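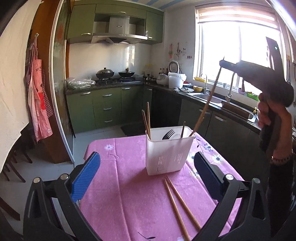
Left and right got swapped

I lost most of an evening to this fault, so I am writing it down while I still remember the order I did things in.

The task is chopsticks into a utensil holder. You work with a hand-held gripper in each hand, pick a chopstick up off the tablecloth, and bring it down into the white plastic holder. I chose it for the kitchen set because it is harder than it sounds. A chopstick is thin, it rolls, and if you pinch it near the top the bottom end swings around and misses the rim.

The grippers record to a small logger I call Vurkach, and a script called Tikholm turns the recordings into episodes the policy can train on. Tikholm decides which gripper is left and which is right from the order they connect. I knew that when I wrote it. I meant to fix it and didn't.

What I saw first was bad training. The policy had been fine on spoons and forks. After I added the chopstick episodes, the arm on the bench would reach for the chopstick with the correct side, stop about a hand's width short, and then drive the other side straight down into the table. It did this on 4 runs in a row. On the last one it bent a finger mount, and I hit the stop button and left it off.

I blamed the wrong things, in this order:

The pads. The two fingers on one of my grippers don't match. One has a blue textured pad and the other has a black rubber one, and I thought the chopstick might be slipping toward the rubber side. I swapped pads and checked the grip on the bench. No difference.

The light. The kitchen window is bright in the daytime and I suspected the tracking was drifting. I plotted the paths and they were smooth.

The number of episodes. I had 1,696 in total and thought the chopsticks were too small a share. I trained again with them weighted higher, and it got worse. That should have told me something sooner than it did.

Joon-young Wi was the one who asked whether I had ever played an episode back with the video and the finger opening side by side. I had, for the spoons. I had not for the chopsticks. I opened one and the answer was there in a few seconds. The video showed one gripper closing on the chopstick, and the log said the other one had closed.

From there it was quick. Partway through May I had replaced the cable on one gripper. With the new cable it woke up a little faster than the other, so it connected first, and Tikholm named it left. Every session after that was swapped. The spoons and forks had all been recorded before the cable change.

The fix was 2 changes. Each gripper now reports its own serial number, and Tikholm stops with an error if it doesn't find both of the ones it expects. I also added a check at the start of each session – close left, open, close right, open – and the episode is thrown out if the log doesn't agree. It adds a few seconds.

I was able to relabel most of the swapped episodes from the cable date. Where I wasn't sure, I deleted them.

The part that bothers me more is the bench arm. It had a speed limit but no force limit on the downward move, and the only thing between it and the table was my hand on the button. I had the force limit written and commented out from some testing over the winter. It is back in, and the arm won't start without it. I have also moved the stop button to the near side of the bench, where I can reach it sitting down.

The replacement finger mount is printed and fitted. I am retraining on the corrected set now and will run it over foam first, at half speed. If you use the older version of Tikholm that I shared on the Heiskanen list, please don't run anything on a real arm until you have played back a few episodes and checked which side is which. The new version is in the same folder as before.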